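Furkstead bench notebook
2022-02-01

CPU handling, teleop demos

Continuing with the Dell desktop on its side, panel off. The job for this block is collecting hand-guided and remote-control demonstrations of processor handling for the Hurau policy. The fan and drive tasks can wait. Target from the plan is 263 usable demos for this task out of the 800 for the whole teardown set, and I would sooner have fewer good ones than pad it out.

Set-up before recording

Case goes with the power supply away from the arm and the board nearest to it. I taped the corners on the bench so it goes back to the same spot between runs. The policy is supposed to cope with the case being moved, but we'll add that variation on purpose later, once the basic motion is in.

Wrist view checked from the standoff pose before the first run. The label on the power supply is the easiest thing to line up on. If the label sits level and the processor is low in the view near the centre, the pose is good enough to start. The overhead light throws bright bands on the bare metal, so I turned exposure down one step and locked it. Auto exposure was hunting every time the arm tilted.

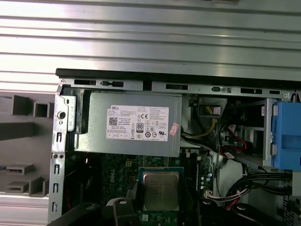 Kinesthetic runs (arm guided by hand)

Started with these to get the approach path. Arm in gravity compensation, one hand on the forearm and one on the wrist. It's fine for the big moves and poor for the last bit. My hand pushes the wrist down harder than I mean to, and the force trace shows it: contact spikes on nearly every run that no sensible operator would want copied. Hands also get into the side camera.

Decision: keep the hand-guided runs for the approach only, trimmed at the standoff pose. Everything from there down gets done by remote control.

Demo 1008 is the one to look at if you want a clean approach. It comes in high over the case, stays clear of the cables on the right, and stops without any wobble.

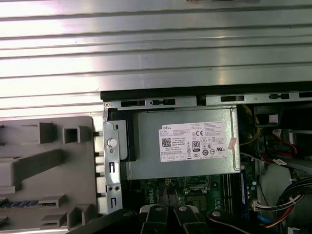 Wrist view over the case, finger tips just below the board.

Teleop runs

Using the Drilau controller, scale set low so that a big hand movement gives a small one at the gripper. It's slower, but the traces are much smoother than the hand-guided ones. Clutching takes some getting used to. If you re-engage while your hand is turned, the wrist jumps, and that ruins the demo. Square your hand up first, then re-engage.

Grip notes:
Take the chip by two opposite edges. Keep the fingers level with each other before closing.
Close in small steps and watch the gripper current. Stop at the first rise.
Lift straight up before any sideways move. The socket contacts will not survive a drag.
Load plate fully open and lever up before going in with the chip. The plate takes up more room than it seems to from the operator's seat, and I clipped it twice while coming in from the right.

For placing, pause above the socket and sort out rotation there. Don't try to correct it on the way down. A pause of a second or so is all right in the data – the segmenter from Abou Jaoude's toolkit picks it up as a boundary, and that saves marking it by hand.

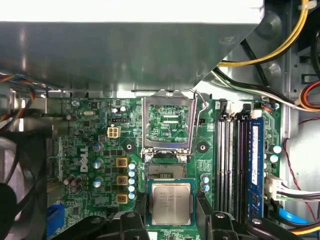
Threw out 5 runs at the end of the block. Most were clutch jumps, and one was me forgetting to start the force log. They are in the reject folder with a note each. Don't delete them, as we may want them for the failure detector.

Depth is still the hard part. From the wrist view alone I can't judge the gap between chip and socket, and I was leaning on the side monitor for nearly all of the final descent. The policy only gets the wrist camera at the moment. Either we add the side view to its inputs or we accept that it will be guessing the way I was. I lean towards adding it, even though the July recordings don't have one and would have to be left out of training.

To do
Softer pads on the fingers. The current ones grip well but give no feel through the controller.
Redo the hand-eye calibration before the next block.
Try the lever on its own as a separate task, teleop only.
Copy today's runs to the server and update the demo sheet.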